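Every February I get the itch to sort out the workshop, and every February I remember that dust is the real enemy. It settles in slots, under screw heads, and inside anything with a fan. My neighbor Mitsuko Katayama got me into the habits below, and I've kept at them ever since (she is a very patient teacher!).

## Dust and grit

- Work from the top down. Shelves first, then the bench, then the floor - otherwise you'll be doing the bench twice.
- A soft 1-inch paintbrush gets into grooves better than any cloth. Keep one just for this and write DUST on the handle.
- Wipe metal with a barely damp rag, then a dry one. Go along the grooves, never across them.
- Old socks make lovely rags. I have 28 in a bucket and I'm not sorry.

## Small screws

Use an egg carton and fill the cups in the order things come apart. Refilwe Matlala sticks hers to masking tape and writes beside each one, and I must say her way is better if you have a cat.

## Old computers

Shut it down, unplug it, and touch bare metal on the case before you reach inside. Lay the tower on its side with the open side up, hold each fan still with a finger, and use short puffs of air. Please leave the power supply closed, whatever your brother-in-law tells you.

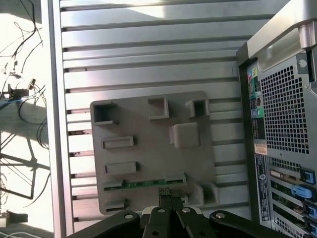
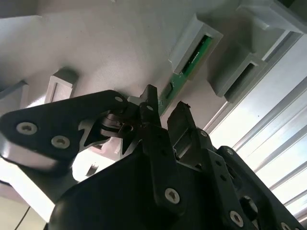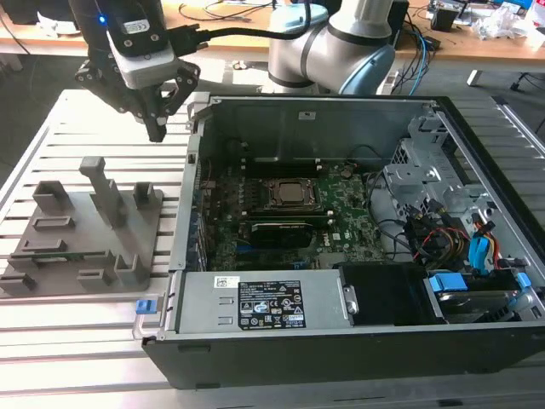
*Last picture: Dell tower on its side, panel off.*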